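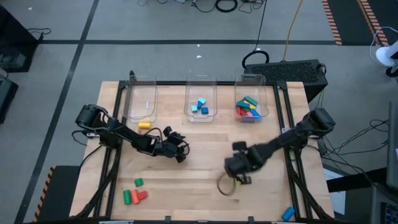 How many tubs do you need to sort a household's worth of small plastic bits? Three, if they're clear and you can live with one of them sitting there doing nothing for a while.

I came to this view slowly. My first system, a Luvano set from the April sales, had seven compartments with a lid for each, and within a fortnight every lid was in a drawer and every compartment held the same grey mixture of blocks, batteries and bread tags. I gave it to my neighbour, who has not thanked me.

Clear sides are the thing. Coloured tubs look cheerful on the shelf, and then you tip out two of them looking for one small yellow piece. Put them in a row along the back of the bench, where your elbows aren't, and keep the middle bare for sorting.

As for the bench, I'm a butcher-block person now. Pale timber shows up every crumb and every stray block — a nuisance in a kitchen, very handy here. I oil mine twice a year, or I mean to.

Next job is the cable drawer. I opened it last night and closed it again.

Recent posts
The Stokuro shelf, two years on
Labels I have regretted
Baran hooks and the back of the laundry door

Last updated January 2025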